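Protokoll der Besprechung Getränke und Etiketten
Hausgemeinschaft Orholm, Gemeinschaftsraum, Freitag, Beginn 18 Uhr

TOP 1 Bestellung
Die letzte Lieferung von Gisania ist bezahlt, die Rechnung war 843 Euro. Für das Sommerfest werden 200 Flaschen bestellt, alle in Kunststoff. Glas wurde besprochen, aber abgelehnt, weil im Hof die Kinder barfuß laufen. Die Frist für die Bestellung ist Ende Mai.

TOP 2 Lagerung
Der Kellerraum ist trocken, aber das untere Regal muss man noch leer machen. Die Kisten mit den Blumentöpfen kommen in den Schuppen. Wer dort noch eigene Sachen hat, soll sie bitte bis Ende des Monats abholen.

TOP 3 Preis
Vorschlag: 75 Cent Zuschuss pro Flasche aus der Hauskasse. Angenommen mit 12 Stimmen, keine Gegenstimme, eine Enthaltung.

TOP 4 Etikett
Es lagen zwei Entwürfe vor. Der Entwurf von Humia hat nur Schrift und wurde als zu streng empfunden. Der zweite zeigt weiße Blüten, grüne Blätter und einen blauen Schmetterling auf hellem Cremeton. Die Mehrheit möchte diesen zweiten Entwurf, auch weil er zu dem hellgelben Getränk gut passt.

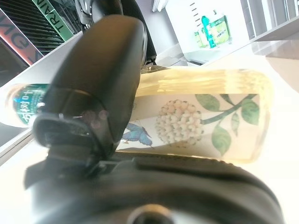 Tlapale wandte ein, dass ein Etikett mit so viel Zeichnung wenig Platz für die Zutaten lasse, und man müsse diese auf jeden Fall lesen können, besonders wegen der Allergien. Es wurde vereinbart, die Zutaten zusätzlich auf einem Schild am Ausschank zu schreiben. Die Schriftgröße wird beim nächsten Mal entschieden.

TOP 5 Verschiedenes
Die Kühlbox hat einen defekten Deckel, Reparatur wird angefragt. Pfandkisten bitte nicht vor die Kellertür stellen.

Ende 19.30 Uhr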